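Skulholm dual-arm bench cell: pre-acceptance inspection checklist with comments

Site: Hernetcombe packing room
Supplier: Nenbridge
Inspected by: Shireen Xaba
Date: May 15, 2020
Status: on trial, purchase not yet approved

Result codes: P = pass, F = fail, C = pass with comment, N = not checked

Section 1. Paperwork

1.1 Declaration of conformity supplied. P
1.2 Risk assessment covers both arms working in a shared space. C
Comment: the assessment treats each arm on its own and adds one paragraph on the overlap. Nenbridge to send a full version before sign-off.
1.3 Operating manual matches software release on controller. F
Comment: manual is one release behind. The menu for speed limits has moved and the screenshots are wrong.
1.4 Spare parts list with order codes. P

Section 2. Mounting and power

2.1 Base fixings tight, witness marks applied. P
2.2 Platform level within 2 mm end to end. P
2.3 Clearance from rear of bench to wall, 400 mm minimum. P
2.4 Supply isolator lockable in the off position. C
Comment: lockable, but the hasp will not take our standard padlock. Botha has quoted for an adaptor plate.
2.5 Earth continuity, both arms and platform. P

Section 3. Stops and limits

3.1 Emergency stop halts both arms from either button. P
3.2 Arms stay still on reset until restart is pressed. P
3.3 Reduced speed mode holds at power-up. P
3.4 Joint limits set to keep both arms clear of the window side. C
Comment: limits are set in software only. Acceptable for the trial. Hard limits wanted if the cell is bought.
3.5 Collision response, arm to arm. N
Comment: Nenbridge asked to be present. Deferred to June.

Section 4. Grippers and handling

4.1 Finger fixings checked for play. P
4.2 Gripper holds load on loss of power. P
4.3 Bagged goods, clear film. C
Comment: grip on the neck of the bag is preferred. Grip lower down creases the printed label and the reader in the next station rejects it. Supplier to fix the pick height in the recipe.
4.4 Two-gripper work, closest approach at centre of bench. C
Comment: the fingertips come very close together with a clear bag held in the left gripper. Minimum gap to be stated in the manual. Operators are to keep hands off the bench whenever the cell is enabled.

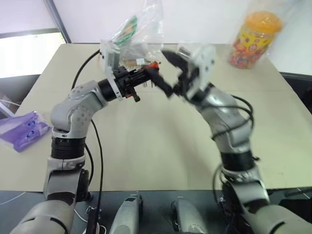 4.5 Cable routing on both arms. F
Comment: cable hangs in a long loop beside the left arm, and the bundle on the upper part of the right arm is loosely coiled. Refit with clips at each segment and repeat the full-reach test.

Section 5. Actions before acceptance

5.1 Nenbridge: items 1.2, 1.3, 4.3 and 4.4.
5.2 Nenbridge and site jointly: item 3.5.
5.3 Site: order adaptor plate for 2.4, job number 1775.
5.4 Nenbridge: rework 4.5. Cell stays in reduced speed mode until rechecked by S. Xaba.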